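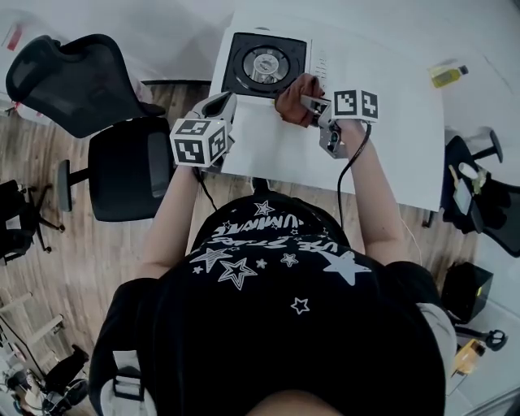 Section 4: Planning a hill round in Tuvent

Tuvent stores each round as a list of summits with a start and finish point. Before building your first list, wipe the screen of your handheld unit so that the map keys respond properly. A crumpled cloth, like the brown one here, is fine for this. Keep paper towels off the screen.

1. Open Rounds and press New.
2. Type a name, such as Grastier East.
3. Add summits in walking order. A round can hold up to 49.
4. Set your pace. The default allows 20 minutes for each stop.
5. Press Save — the unit beeps twice.

Note: Heights are shown in meters. A top listed at 693 stays in the list even if you switch the map to feet.

Caution: Tuvent does not show access closures. Check locally before crossing range land, and carry a paper map and compass.

To change the order later, hold a summit name for 2 seconds and drag it. Times update when you let go.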